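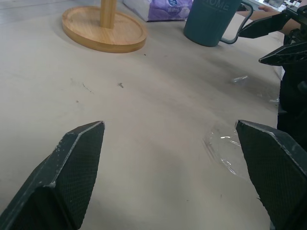 4.2 What the film figures can and cannot support

The return rates reported for soft plastics in the two pilot towns, Penolent and Okafor, have been read as evidence that households will sort film if they are given a place to put it. We are less sure. The headline rate for Penolent comes from 451 households that filled out a weekly diary, out of 1000 that were sent one. The pilot report treats the remaining households as if they behaved like the ones that wrote back. Nothing in the report tests this, and earlier work on kitchen diaries gives us little reason to expect it. People who keep a diary of their trash for six weeks are interested in their trash.

A second problem is the unit. Diarists were asked to record "pieces" of film, and the instructions sheet left the word undefined. A bread bag is a piece. So is the seal peeled off a yogurt cup, and so, presumably, is the strip torn away to open a packet of batteries. Clear film crumples small and lies flat against a pale surface, as in Figure 4, where a crumpled piece of it rests on a beige tabletop with smudges and specks of about the same weight to the eye. Whether a diarist would write down such a piece depends on the diarist. We found entries from one household listing every produce sticker backing, and entries from another that recorded a single item, "packaging," on each line for the full six weeks. Both were counted as complete.

The collection-side numbers were meant to correct for this. Prosto, which ran the drop-off bins, weighed the contents at each pickup and shared its log with us. The weights do rise between the first week and the last. They also rise at the bins next to the bus depot, where shops had started leaving pallet wrap by the second week, and the log does not separate store waste from household waste. Once the depot bins are taken out, the increase in Penolent shrinks to something we would hesitate to call a trend. In Okafor it disappears.

Moisture matters here too. Film holds water in its folds, and a bag of wet film can weigh far more than the same bag dry. Prosto's drivers noted rain on their sheets in June but stopped doing so afterward, when the column was dropped from the form. We asked whether any loads had been dried and reweighed. A few had, early on, but the results were kept on paper and could not be located.

To get some sense of the gap between diary and bin, Roya Nazari recruited 34 of the Okafor diarists for a follow-up in which households kept all their film, sorted or not, in a separate sack for one week. The sacks were emptied and counted by hand. In most of them the count was well above the diary entry for the same week, and the largest differences were in small, clear pieces: windows from envelopes, inner wraps, tear strips. Printed film was recorded much more faithfully. This is a small group, it was not drawn at random, and people who agree to hand over a sack of trash may be tidier than their neighbors. We report the result because it points in the same direction as our other doubts, and readers should give it no more weight than that.

Defenders of the pilot have answered that undercounting helps their case, as true household sorting must then be higher than reported. This does not follow. The diary had separate columns for film thrown away and film returned, and a piece missed on its way to the kitchen trash is missing from the bottom of the fraction. If small clear film is both the least recorded and the least returned, the published rate is too high. The follow-up could not settle which column the missing pieces belonged in, although several participants told Nazari they had never thought of envelope windows as film at all.

The Bendovent trial, often cited alongside this one, avoids some of these faults and adds its own. It used sack audits from the start, at 200 addresses, but announced each audit two days ahead. We therefore leave both rates out of the pooled estimate in Section 5 and use only the unannounced curbside samples, which are fewer and carry wider error bars.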